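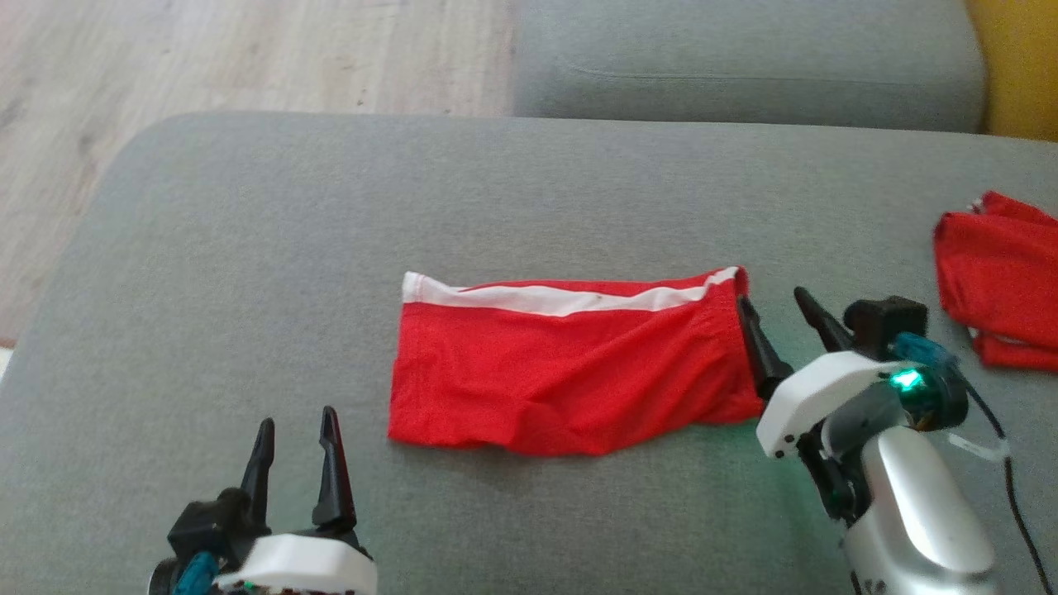
Lise Lavoie fall dates: what the label statement does and doesn't say

Forum: Tour News > Cancellations and Reschedules

hsu_tk
Narkon put out a statement at noon. Lavoie has laryngitis, two shows are postponed (Stenville and the Beaudoin Theatre), and tickets stay valid for October. There is no mention of the remaining 12 dates. Her own reply to a fan on Nistar says she can talk but has been told not to sing. I read that as a short rest period and expect the rest of the tour to go ahead.

rowF_left
The two sources don't match. The label says "laryngitis." Her reply says "a strain," which is a different thing with a different recovery time. I would not book a hotel on either one.

hsu_tk
Laryngitis can come from strain. The terms overlap. The label used the one people recognize.
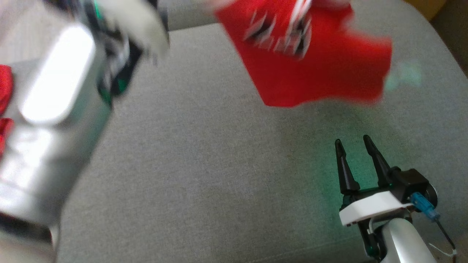 Francine Chisholm
They overlap in casual use, yes. For refund purposes it doesn't matter. The Stenville terms treat any postponement the same way: you have 40 days from the notice to ask for your money back, and after that the ticket rolls over to the new date. Fees are not included. I paid 170 for the pair and would get the face value only.

rowF_left
Does the 40 days start at the label statement or at the venue email? I still have no email.

Francine Chisholm
Venue email. Check the account page as well, mine updated there first. 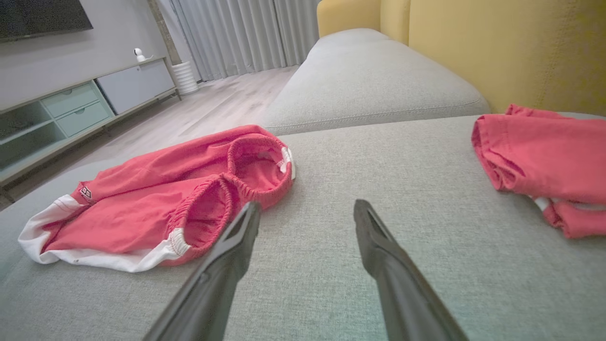 Photo: Margarida Pacheco

mbelanger
Beaudoin is handling it separately. The box office told me by phone that refunds open when the new date is confirmed, and they don't have one yet. So "October" in the statement is the label's wording.

hsu_tk
Fair. I've changed the first line of the tracker from "rescheduled" to "postponed, date pending" for Beaudoin. Stenville stays as is.

rowF_left
I'd mark both as pending. Stenville has not listed a date either, only the month.

hsu_tk
The month is in their terms notice. I'm leaving it until the email goes out.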